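January 4, 2024

Soft goods, first day back. Kenji Begay in from the start, Leszek Śliwiński joined after lunch.

Spent the morning clearing the long table and going through what was left over from October. The Custerley box had split down one side, so everything in it went into a new carton and the old one is in the recycling. Drallwood offcuts are back on the lower shelf, pale ones to the left. I wrote the labels again in thick pen as the pencil ones had rubbed off.

Main job was the white pieces. We want to know how much a soft item changes shape when it is held at one end, and whether the seam makes any difference to how it folds. Kenji thinks it does. I am not sure yet.

What we did:
Shook each piece out and left it flat before use.
Held it at the rounded end first, then by the middle.
Wrote down the width before and after.
3 goes per piece, 8 pieces in all.

Widths are in the blue book, page 34. The spread is bigger than I would like. Some of it will be down to us – Leszek smooths a piece out with the flat of his hand and I tend to tug at the corners, so we are not starting from the same place. Agreed to do it his way from now on.

Colour is a nuisance. Called white on the order from Zieliński, but next to the paper sheet it is more of a cream, and under the lamp it goes a bit green. Doesn't matter for the widths. It does matter if we want to match them up later, so no more sorting by eye after dark.

Light near the table is too strong from above and the top edges wash out. Moved the lamp back a little. Still not right.

To do:
Ask Zieliński if the next lot comes from the same roll.
Order 300 of the small bags from Molteck.
Find the other steel rule.
Repeat the first two pieces, smoothed by hand – Leszek. 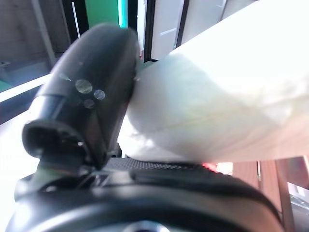 White piece, rounded end pressed in, faint yellowish seam running across. Top edge too bright.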